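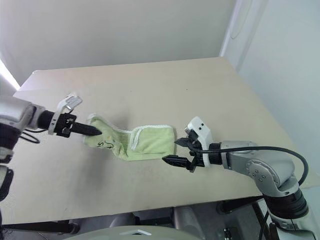
Inking a cover with a brush, quick version

Done this for 16 covers now, mostly for Zodlow, and still wreck one now and then. What works for me.

Paper first. Smooth bristol, taped down on all sides. Print your pencils in pale blue if you can, saves rubbing out later.

Size 2 brush for faces and hands, size 6 for hair, cloaks, big shadows. Wet it, shape the point on a scrap, then load halfway up. Not to the metal - ink gets in there and the tip splits.

Start with the outline of the main figure. Pull the stroke towards you and turn the page, not your wrist. Thick on the shadow side, thin where light hits.

Then blacks. Mark each one with a tiny x before you fill. Beryl Pilkington taught me that and I skipped it once on the Lotholm cover, filled in the moon. Two hours with white gouache.

Leave the top third fairly open for the logo. Check with whoever does the lettering, they allways want more room than you think.

Dry overnight. Really. I smudged one at 6 on a Tuesday morning, rushing for the scanner.

Scan as greyscale, 600 dpi, then push the levels untill the blacks are solid. Rinse brush in cold water, bit of soap, store it point up.

Colouring is a seperate page, coming in August.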